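Home | Shop Notes | Checklists | Contact
Reading time: 4 min

Packing Cell Inspection Checklist, With Comments
by Pierina Sorrentino

Our carton cell at Vulimach has a Palamarchuk arm, a short infeed belt and a tape head, and it has been a good, patient worker for us. I rewrote the September checklist because the old one had grown so many footnotes that folks were skipping them (me included!). Please go through it in order, and write your comments in plain words.

1. Lockout. Main disconnect off, your own padlock on, air bled down to zero on the gauge.
Comment: Done. The bleed valve is stiff, so give it a steady hand.

2. Guard door interlocks. Open each door in turn at slow speed; the arm must stop every time.
Comment: Pass on both doors. Wipe the switch faces while you're there.

3. Suction cups. Look for cracks around the lip and press each one with your thumb.
Comment: One cup replaced. Spares are in the Nendov drawer, and please do tell me when you take the last one.

4. Tape head. Check the blade, the spring and the roller, and clear any adhesive off the roller with a rag.
Comment: Blade changed at 230 hours. I know the book says you can go longer, but a tired blade leaves those long stringy tails and then everyone blames the arm.

5. Test carton. Make one up by hand at the side table before you power anything back on. Stand it upright and feel along the seams with a fingertip - your finger will find a lifted edge long before your eyes do.
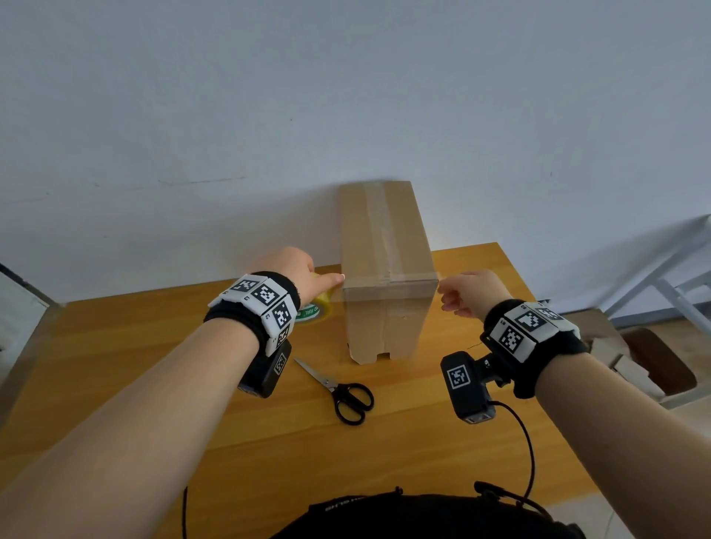
Item 5: fingertip check just below the cross seam, tape and scissors on the table.

If a flap bulges a little down low, write it on the sheet and set that carton aside for the pressure test, where it will do us some good. Bring the scissors back out of the cell area before you move on.

6. Grip test. Run the test carton 100 cycles at reduced speed and listen for hissing at the cups.
Comment: Pass. Slight hiss on the first few picks, gone after I reseated the new cup.

7. Cable run. Follow the arm's harness from base to wrist and look for rubbing at the elbow.
Comment: Fair. I added a wrap at the elbow and would like it looked at again after another 1000 cycles.

8. Controller. Save a backup, check the fan filter, read the battery date.
Comment: Battery is good to 2029. Filter was gray and fuzzy, so I swapped it.

Sign, put the time next to your name, and hang the sheet on the Unelus clipboard by the door.

Comments (3)

beltside_dana: We do the fingertip check too. Do you log the blade hours on the same sheet?

Pierina Sorrentino: Same sheet, Dana, top right corner. I tried a separate log once and lost it inside of a month.

r_okafor: Item 7 saved us a harness last year. Thanks for writing it all out!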